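Jolard cell: equipment and budget position
25 January 2022
Houshang Nikzad, for Imani Kashindye

Spending on the cell remains within the approved plan. Of the 59 items on the purchase schedule, all but 6 have been ordered. The outstanding items are spare finger pads, two cable sets and the second controller licence, which Bralmont will not quote for until March.

The gripper budget needs a decision. The plan allowed for one set of fingers per arm and treated the pads as a yearly cost. Handling thin strip from a roll puts demands on the pads that the original parts list did not consider: one gripper has to steady the roll while the other holds the strip near its edge. Both sets must therefore be in working order for the task to run at all.

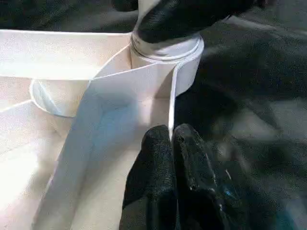
We have compared two replacement options. Goodall supplies a moulded pad at a lower unit price, with a minimum order that exceeds our needs for this year. Stotar sells single pads with a textured face, and 522 pounds would cover both arms and one spare set. We recommend Stotar for this period, with the Goodall price to be reviewed when the third arm is costed.

No change to the total is requested. The pad order can be met from the underspend on guarding. Approval is needed before the March order round.

Contact: H. Nikzad, Jolard project office | Back to top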